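4. Shelf height and the handling of small tubs

4.1 Background to the shop visits

The earlier sections dealt with how small tubs are ordered and priced. We turn now to where they end up on the shelf, and to what shopkeepers and shoppers told us about it. By small tubs we mean the lidded plastic kind used for spreads, soft cheese, dips and some dry goods. They are light, they stack badly unless the lid has a raised ring, and most of the useful print is on the lid. A shopper standing in front of a low shelf reads the lid without touching anything. When the same tub is put on a high shelf, all that can be read is the side, and the side often carries little more than a name or a strip of colour.

The visits covered 12 shops in Plevbridge, all of them independent and all with a sales floor small enough for one person to mind from the till. Each shop was visited three times between January and April. The visits were spread over the opening hours so that each shop was seen once in the morning, once in the early afternoon and once after five o'clock. Lech Baran did the shop interviews, in Polish where the owner preferred it, and the translations used here are his. We spoke as well to some 100 shoppers, mostly in the doorway on their way out, and asked them what they had looked for and whether they had found it.

4.2 Where the tubs were placed

Shopkeepers did not, on the whole, choose a height for tubs. They chose it for something else and the tubs went where there was room. Bottles and jars were put low owing to their weight. Bread and crisps took the shelf at chest height, as these sold fastest and had to be topped up during the day. Chilled tubs went wherever the cabinet allowed. Tubs that could be kept out of the chiller were nearly always given the top shelf, often beside matches, candles and birthday cards.

The owner of a shop near the bus station said that the top shelf was "for things people already know they want". Another, who stocked a good deal of Wróbel soft cheese and several kinds of Paltero dip, had moved the Paltero tubs up when a drinks supplier brought in a new stand, and had not moved them back after the stand was taken away. He thought sales had dropped but had not checked. Several owners answered in much the same way. They had a sense that a line was doing better or worse, but the till could not separate one tub from another, so the sense was all there was to go on.

We had expected the shops with a written shelf plan to differ from the rest. They did not differ much. In the shops that had one, the plan was drawn up when the shelving was fitted and had not been followed for some time. A plan taped inside a stockroom door still gave a full bay to video tapes.

4.3 Reaching, and asking for help

Shoppers who had wanted something from the top shelf fell into two groups. The first took the item down without trouble and had no opinion about it. The second could touch the front of the shelf but not close a hand round a tub with any confidence. A tin can be tipped forward with a fingertip and caught. A light tub slides back when pushed, and if there is another behind it, the two may ride up over each other at the rim. Shoppers described nudging a tub along from the side until it came near enough to the edge, or using a second packet to draw it forward. One woman used her umbrella.

Very few asked for help. The reasons given were a queue at the till, a shopkeeper on the telephone, and not being sure that the item was worth the bother. The last of these matters most for our argument. A shopper who is sure of the product will ask. A shopper who only wants to see what flavour it is, or whether it contains nuts, or how much salt is in it, tends to leave it. The print that would answer the question is on top of the lid, above eye level, and the tub has to come down before it can be read.

Owners saw this differently. Most said that people did ask, and asked all the time. Both accounts can be right. An owner remembers the requests that are made and has no way of noticing the ones that are not.

4.4 Lids, sides and colour

The colour of the lid turned out to do a good deal of work. From below, the rim of a lid shows as a thin band, and shoppers used this band to tell one variety from another well before any wording could be read. "The green one" and "the red one" came up far more often in the interviews than the name of any flavour. This was a help when a maker kept one colour for one variety. It was a hindrance when two makers used the same green for different things, as happened in most of the shops we visited, where a green rim might mean herbs, reduced fat or a plant-based recipe.

Side labels were less use than we had thought they would be. Where tubs stood in a single row, the side label could be read if the tub had been turned to face the front. Most had not been. Owners filled the top shelf from a step, or from the floor with an arm up, and in either case the tub was set down as it came to hand. Second rows were hidden apart from the upper part of the tub, and a shopper had no means of knowing whether the row behind held more of the same or something else. Price labels were fixed to the shelf edge in all the shops, but on the top shelf they were often missing or belonged to goods that had since been moved.

Shelf colour also had some bearing. Dark shelving made pale tubs stand out and made dark lids hard to pick out in the evening, when the only light came from the ceiling. With white shelving the position was reversed. Strip lights mounted close above the top shelf left a glare on glossy lids that several shoppers mentioned, although this affected only those tall enough to see the lids in the first place. A light-coloured front edge on a dark shelf was liked by owners, who said it kept the price labels easy to find.

 The height of the upper shelf was matched to the middle of the range we had found in Plevbridge. Tubs were placed singly and one behind another. The views in Figure 3 are from Workville.

Figure 3. Three views, Workville: (a) and (b) close to; (c) a small white tub with a green printed lid at the upper shelf, with a second white tub partly visible behind it.

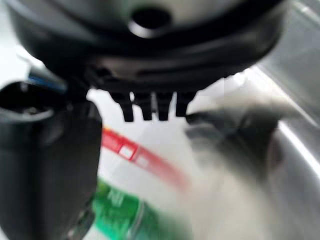
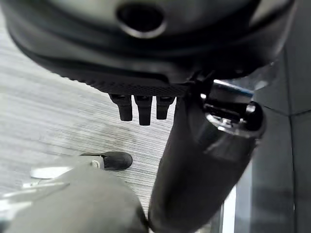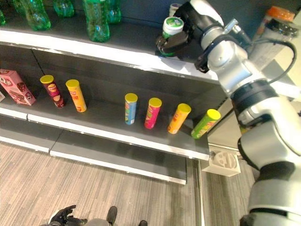

4.5 Changes the shopkeepers were willing to make

At the last visit each owner was asked what could be changed without cost. The answers were modest. Most were willing to turn tubs so that the side label faced the front, though they doubted it would last beyond the next delivery. Some would bring one tub of each kind down to a lower shelf as a sample and leave the rest above. One shop by the canal had done this with tea for years and saw no reason why it should not work with dips. Moving whole lines downwards was not popular. It meant giving up space that earned more, and the owners were plain about that.

A printed card at eye level, listing what was on the top shelf, was welcomed by younger owners and dismissed by most of the others, who said that cards fell off and were out of date within the month. Two people who ran a shop together gave opposite answers and carried on the discussion after the interview had ended - Baran's notes record that it was still going when he left.

Makers may be better placed to act than shops. Printing the flavour and the main allergens on the side of the tub as well as on the lid would help wherever the tub was put, and would ask nothing of the person filling the shelf. The cost of this depends on how the tub is decorated, and is taken up in Section 5 together with the question of stacking rings.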